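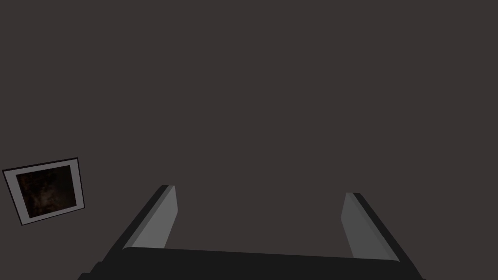 New rules for simulated gripper tests take effect in February

Labs and suppliers that send gripper programs to Maihi for review will have to meet a new set of rules starting in February. The rules cover tests run in simulation, before any program is loaded onto a real arm.

Maihi, which runs a shared test program for small automation firms, posted the final text on January 28, 2018. It replaces a short guide that had been in use since the program opened and that many members said left too much to the reader.

The main change is in how a test run is written up. Until now a firm could report a single success rate for a task. Under the new rules it must report every run it started, including runs that were stopped early, and must say who or what stopped them. Runs can't be dropped from the total after the fact. If a firm believes a run was spoiled by a fault in the simulator, it may mark the run as disputed, but the run stays in the count until a reviewer has looked at it.

Delwyn Tipoki, who led the drafting, said the old guide made it hard to compare one report with another.

"We had two firms testing the same pick task and their numbers were far apart," Tipoki said. "When we asked for the logs, one had counted every attempt and the other had counted only the attempts where the fingers closed. Both had followed the guide as it was written."

Maihi went back through 3509 simulated runs submitted by members before it wrote the draft. Of those, 2453 had a full log attached. The rest had a result but no record of the starting position of the gripper, the finger opening or the software version. Reports with those gaps will be sent back under the new rules.

The rules also deal with the virtual workspace itself. Each submission must include a list of the surfaces and objects in the test space, with sizes and friction values. Plain surfaces and flat shading are allowed, and a firm doesn't have to make its simulation look like its shop floor. It does have to state what was left out. Lighting must be described for any program that relies on a camera.

Starting positions get a section of their own. A firm must test from at least 14 starting positions for each task, picked by a random seed that is written in the report. The draft had asked for 18. Several smaller members objected that this would tie up their computers for too long, and the number was lowered.

Junpei Nomura of Tivelen, which makes grippers for packing lines, was one of those who asked for the lower number. He said the final version was workable.

"We can run it overnight on the machines we have," Nomura said. "I would still like to see a lighter version for small changes. If I change one line that handles a warning message, I don't want to repeat the whole set."

The final text doesn't include a lighter version. It says any change to motion, force or finger speed calls for a full repeat of the tests. For other changes, a firm can ask a reviewer for a waiver in writing. Waivers will be listed with the report so that buyers can see them.

Not everyone is satisfied. Carleen Faulkner, an engineer at Platska, said the rules say little about the step from simulation to a real machine. Her company buys tested programs and installs them for customers.

"A report can be complete and the gripper can still squeeze too hard on the first day," Faulkner said. "I want to know what force limit was set in the simulator and whether the real gripper can hold to it. That is one line in the rules now. It should be a page."

Tipoki said force limits would be taken up in a separate document and that work on it would begin after the first group of reports had come in under the new rules. He gave no date for it.

The rules say that a passing report in simulation is not permission to run a program near people. A risk assessment of the real installation is still required, and the first runs on a real arm must be done at reduced speed with a trained operator at the stop button. That part is carried over from the old guide with small changes in wording.

Reports already under review will be finished under the old guide. Members who have paid for a review but haven't sent in their logs can choose either version until the end of February.

Shona Partington, who handles submissions, said a new report form and a sample log are ready and will be sent to members by email. Logs saved from Nasudeo, the simulator most members use, can be attached without conversion. Users of other software will need to export to a plain text file with one line per time step.

Questions about the form should go to Partington's office. Questions about disputed runs should go to the lead reviewer, Vaughan Kingi.

Contact us | Copyright 2018 Maihi. All rights reserved. | Back to top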